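Storage Tips I No Longer Believe (and a Few That Held Up)

I have been reading garage and workshop organizing advice for years, and most of it seems to be written by people who sell bins. What follows is what I tried, in my own garage, with my own money. Your garage may be drier than mine.

Buy all matching containers

The usual claim is that matching containers save space. They do stack better, I'll give them that. But I paid for a set of Bemiver tubs with snap lids, and by the second winter a good part of the lids had split at the hinge. The old takeout tubs I was supposed to throw away are still in use.

If you do want clear plastic, expect it to scratch. Screws and brackets will haze the inside of any tub within months, and no polish I've tried brings it back for long. Toothpaste is the one everybody repeats.

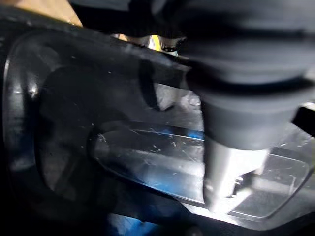
It gave me a minty tub with the same scratches in it. Put a label on the short end and stop worrying about seeing through the sides. Masking tape and a laundry marker will do. The label maker people will tell you tape peels, and it does, in a damp corner, after a few years. Then you tear off another piece.

Sort everything by size

I doubt this one the most. A Pellulcombe organizer with 19 drawers sounds wonderful until you have to decide where a slightly bent 6-inch bolt goes. I sort by job now: plumbing, bikes, hanging things on walls. Whatever is left goes in one bin, and when that bin is full I go through it over the trash can.

The "one year" rule, where you toss anything you haven't touched in twelve months, is fine for sweaters. It is terrible for pipe fittings. 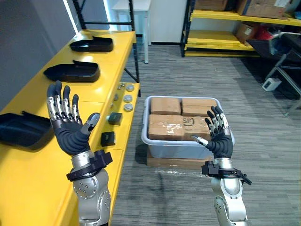 Do drawer liners keep tools from rusting?
Plain foam liners only stop things from sliding. Rust comes from damp air, so wipe the tools with a little light oil and keep the drawer closed. I've seen liners sold as rust-proof for three times the price and could find no difference by spring.

Shelves and weight limits

Read the number on the box, then read the small print under it. The rating is normally for a load spread evenly over the shelf, with the unit standing level. A stack of paint cans in the middle is another matter. My Groltidow shelf sagged well under its limit, and the store's advice was to turn the board over. It now sags the other way.

Keep heavy things low and fasten the unit to a stud. That tip is dull and old and I have no complaint with it.
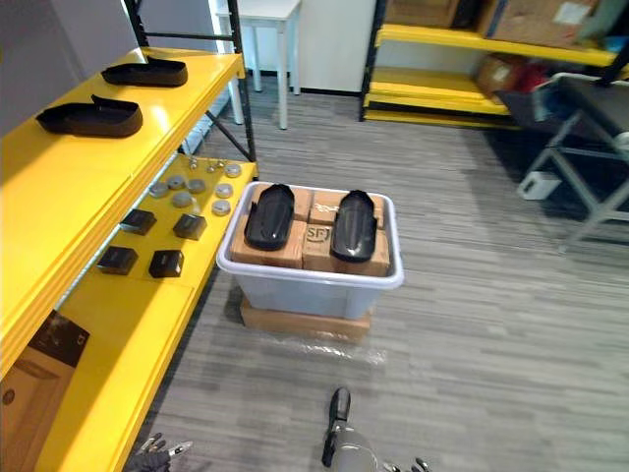
Moisture packets

Save them from shoe boxes if you like. A couple in a small closed tin may help. Tossed loose on an open shelf they do nothing I can detect, and the same goes for chalk, rice and charcoal. A small dehumidifier run from June to September did more for my saw blades than all of them put together, though it isn't cheap to run and you do have to empty it.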